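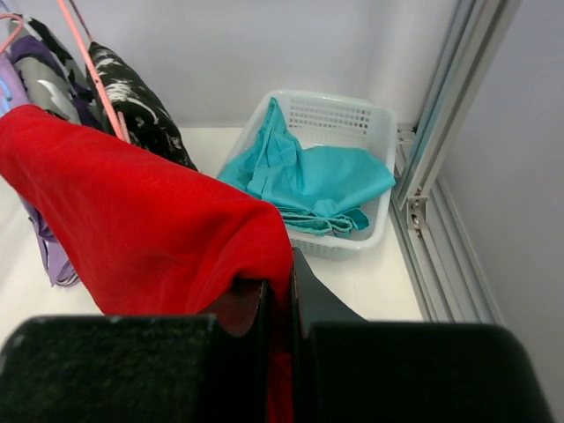
Toltport workshop's two-armed laundry machine has a long way to go

Members at Zinwood say their home-built Ollavix will put shirts on hangers by itself. So far it has a human minder and a log full of misses. 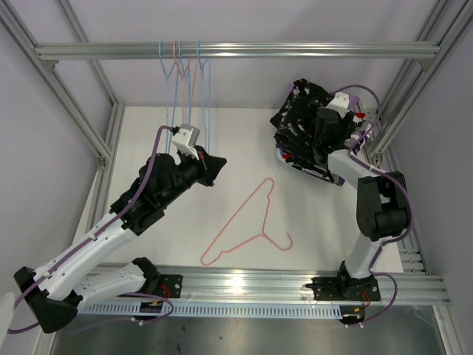

Bakari Kashindye
Staff writer, Local Business

The pitch for Ollavix fits on the whiteboard by the door of the Zinwood shared workshop: "Basket in, closet out." You leave a basket of clothes on a white table, two robot arms take over, and everything ends up on hangers on a rail above.

Three members have been at it since March, mostly on Tuesday nights. They have an aluminum frame, a pair of white arms bolted along the front of it, a supply of pastel plastic hangers and a lot of confidence. What they don't have yet is a machine I would trust with my laundry.

I spent an evening with it. The task looked simple enough on paper. One arm picks up a garment, the other fetches a hanger, and the two meet somewhere over the table. When it went well it was fun to watch, I'll admit that much. When it went badly, a hanger slid away across the tabletop and someone had to stop everything and lean in.

Cloth is the hard part, the builders told me several times. A metal part has the same shape every time you reach for it. A T-shirt pulled from a basket never does, and a gripper that closes on one fold may come up with a sleeve, a hem or half of the next item. Their fix for now is to start with easy pieces and bring in the harder ones later. Fair enough, but it does mean that the results so far come from clothes the team picked.

Those results are in a shared spreadsheet, and the team let me read it, to their credit. It covers 119 attempts. A column marked "clean" is for garments that went onto a hanger and up to the rail with no help. Another is marked "assisted," and it is a generous one. Straightening a collar by hand counts as assisted. So does picking the whole thing up off the table and starting it over. I asked whether those two ought to share a column. There was a pause, and then a promise to split them.

The goal is 1,000 attempts before the workshop's open house. At the pace I saw, that would take a good deal more than Tuesday nights.

Then there is the money. The group says it has spent $914 on the build. That figure covers the frame, the tabletop, wiring and the hangers, and leaves out the arms, which belong to the workshop and were bought for a teaching program. It also leaves out everybody's time. Anyone who reads the number on the sign-up sheet and thinks they could have one of these at home for under a thousand dollars should ask a few more questions first.

The size is another problem. The cell takes up a workbench's worth of floor and needs its own side panels and top rail. The team talks about a version for a laundry room. My laundry room has a washer, a dryer and enough space left over for one adult to stand sideways.

Not everyone at Zinwood is sold, either. A note pinned under the whiteboard asks when the bench will be free again, and somebody has written "never" beneath it in a different pen. Members who build furniture have asked for the corner back over the summer. The workshop has put off deciding.

There are things to like. The frame is slotted aluminum, so parts can be moved with a hex key, and the builders have moved nearly all of them at least once. The code is kept in the open under the name Dai, after an earlier project that was meant to sort socks and was dropped. The group says it will post its log along with the code, misses included. If it does, that would be more than I've had from some larger outfits promising to do my housework.

I asked what a fair test would look like. My own suggestion was a basket packed by somebody outside the team, with jeans, a hooded sweatshirt and at least one thing inside out, and nobody allowed to reach in. They said they would think about it. One of them said inside-out clothes were "version two." Another said they were version three.

The next public session is on Tuesday at Zinwood in Toltport, and visitors can come in from 7 p.m. Bringing your own laundry is allowed, according to the flyer. The same flyer says the workshop accepts no responsibility for buttons.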